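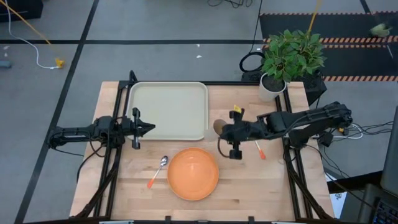 Second Photographer Wanted for Weddings (Part-Time, Weekends)

Skenduvo is a small wedding photography studio in Cistthorpe, and we need another set of eyes! Our calendar for the rest of the season filled up faster than we ever expected, and we would love to find someone who gets as excited about a first look or a teary toast as we do.

You would be working next to our lead photographer on 17 weddings between now and the end of December. Most are on Saturdays, with a few Friday evenings and one Sunday brunch wedding that we can't wait for (the couple is getting married in a peach orchard!). A typical day runs nine to ten hours, and yes, you get to sit down and eat dinner.

What you'd be doing

Usually you'll start with the groom and his family while the lead is with the bride. During the ceremony you'll shoot from the back or the balcony and catch the guests, the grandparents, the flower girl who has changed her mind. At the reception you'll photograph the room before the doors open, then the tables, the cake and a whole lot of dancing. You'll hand over your cards at the end of the night and we do all of the culling and editing.

What we're looking for

You've photographed at least 3 weddings, as a lead, a second or a helper. Family weddings count.
You own a full-frame camera, a backup body, a flash and 2 lenses you trust in a dark church.
You're 18 or older and have a driver's license and a car. Some of our venues are a long way down a gravel road.
You're kind to people who hate having their picture taken.

You don't need a degree or a big following. If your favorite photo is a slightly blurry one of your uncle laughing, please send it, we want to see it.

Pay and extras

We pay a flat day rate, which we'll tell you in our first email, plus mileage for anything outside Cistthorpe. Payment goes out the Wednesday after each wedding. You may use your own photos in your portfolio once the couple has received their gallery. We also share a studio on the second floor of the Nuveck Building, and you're welcome to book it on weekdays for your own portrait sessions at no charge. It has big north windows and a very slow elevator.

How to apply

Email us a link to 17 or so photos from real weddings (styled shoots are pretty, but please leave them out), along with a few lines about a wedding day that went sideways and what you did. Tell us which weekends you already have plans. Please put "Second Photographer" in the subject line.

Applications are open through June 16, 2019. We'll invite a few people to come shoot a paid engagement session with us at Naidu Gardens the following week, and the first wedding is right after that.

Questions are welcome any time, even if you aren't sure you're ready. We'd still love to hear from you!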